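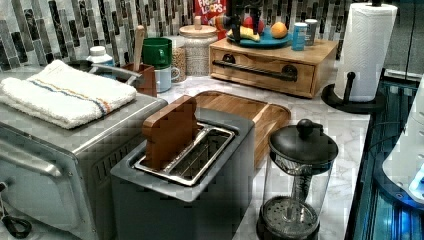 Worktop beside the toaster oven

Small ovens shed heat through the top and through the vent slots in the side panel. Check the maker's booklet for the clearance needed at the sides and above, and measure it with a rule.

Before switching on:
Take towels and pans off the top. A folded terry towel can scorch on a hot casing.
Pull the neighbouring toaster clear of the vent slots.
Move bottles with plastic caps to the far end of the worktop.
Route loose cords away from the door.

Storage along the tiles

Stack mugs two high at most, with the wider one underneath. Keep the utensil holder within reach of the hob – wooden handles upright, heads dry before they go in. Cereal packets stand at the back, jars in front.

A wooden lid that lifts easily in February may stick in damp weather. Wipe the rim, dry it fully and leave the lid off for two hours.

Marble-look surfaces: wipe with a damp cloth and mild washing-up liquid. Lift jars to clean under them – dragging leaves marks.

Page checked by Tala Haddad, 4th March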